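Cable grommets in white tables: use them or cover them?

bhavana_k
We've put two white tables in the upstairs room, next to the stair railing. Mine has a cable hole with a wooden rim. Jagadeesh Naidu thinks I should get a blank cover from Trodik and forget it. Before I spend anything, do people use these holes?
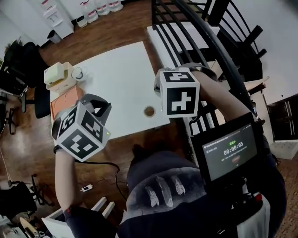

gomska66
I'd use it. I fitted 3 of them in my own desks and the floor is much easier to sweep now. You've got a cable trailing across the floor there while the hole in the table sits clear. A clip under the top would sort out most of it.

jnaidu
Disagree. A hole only helps if the kit stays put. If you pick things up and move about, the cable has to come over the edge anyway. Cover it.

bhavana_k
It does move about, to be fair. Second one, from the table edge.

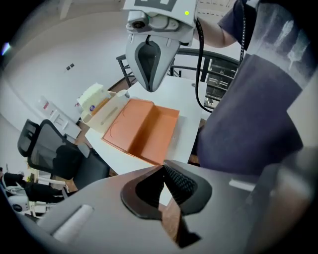
Cable looping down past the edge of the table.

kulkarni
I'm with jnaidu on that one. Leave the slack. What I would do is move the white cup off that table. I lost a keyboard that way in January.

gomska66
Still say keep the hole open for the monitor lead. Grovum do a brush insert for 8 quid, stops pens falling through.

bhavana_k
Brush insert sounds fine. Will measure the hole tonight.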